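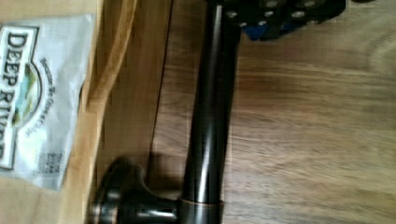
The dark bronze tap, lying on its side

bendton_ilham
Anyone following the search for the hiker above Preltuleo? Police called it off after 181 hours. My cousin's up there and says the locals are pretty upset.

uldis_p
Read that this morning. He went past a closed-track sign, mate. I feel for the family but 600 people signed a petition asking walkers to stay out of that valley.

KelechiO
Bit harsh. The sign was only in one language - I've walked that track and nearly missed it myself.

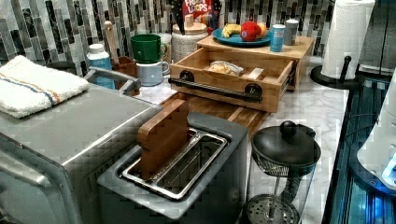
Toaster, toaster oven, striped towel on top

uldis_p
Fair enough, didn't know that. Still reckon the village gets a say in whether they go back in.

siham.k
They do, and the elders met the police on 3 February 2025. I'd wait for what comes out of that before blaming anyone.

bendton_ilham
Cheers Siham, will ask my cousin and post back tonight.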